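Zivitz Slipcover Workshop: Questions We Get a Lot

What do I bring to the first class?
Your measurements, a pencil, fabric scissors you trust, and a picture of the sofa or chair you want to cover. Leave the furniture at home, please! We have practice frames in the studio, and you'll do your first pinning on one of those.

I've never used a sewing machine. Can I come?
Yes, and please do! Beginners start with a plain box cushion, which teaches you corners, zippers and seam allowance in one go. Come half an hour early and we'll show you how to thread the machine.

How much fabric will I need?
It depends on the width of the bolt and whether your pattern has to match across the seams. A simple armchair in a solid color often works out to 14 yards if you want a skirt and piping, less if you don't. Hold off on buying until we've gone over your numbers together.

Can I cover a sectional?
You can, and it's such a satisfying project. Treat each section as its own piece, with its own cover, so you can pull one off and wash it without undressing the whole thing.
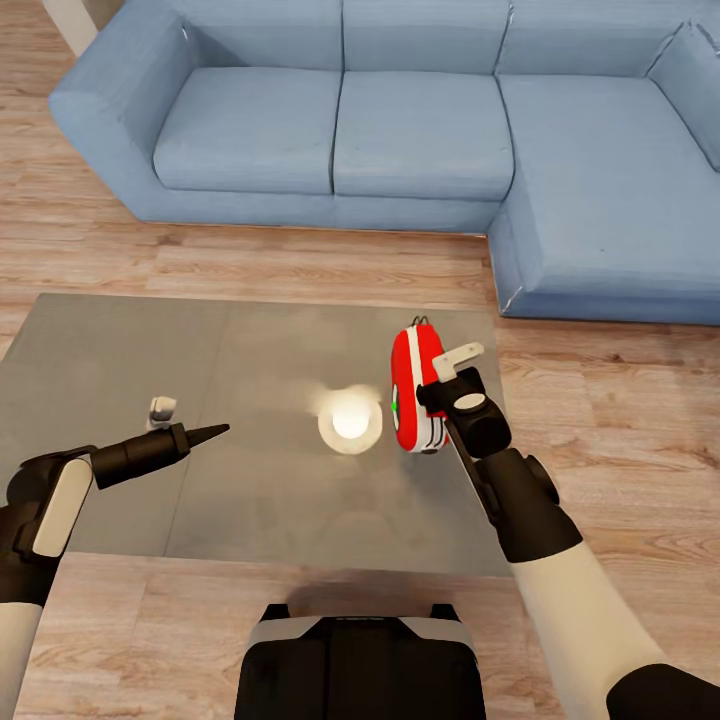
Label every pattern piece as you cut it, too. Left arm, right arm, inside back, outside back. Blue painter's tape and a marker work great, and you'll be so glad at the sewing stage when everything looks like the same rectangle.

Should I wash the fabric first?
If you ever plan to wash the cover, yes. Cotton and linen can both shrink. Wash and dry the yardage the same way you'll treat the finished cover, then press it before cutting.

What does it cost?
The full course is $65 for 3 evening sessions, with thread and pattern paper included. Fabric and zippers are extra.

What if I miss a session?
Come to the open studio hours and catch up. We run them twice a month, from 2 p.m. until the last person packs up.

When does the next course start?
April! Sign up at the front desk or send us a note through the contact form.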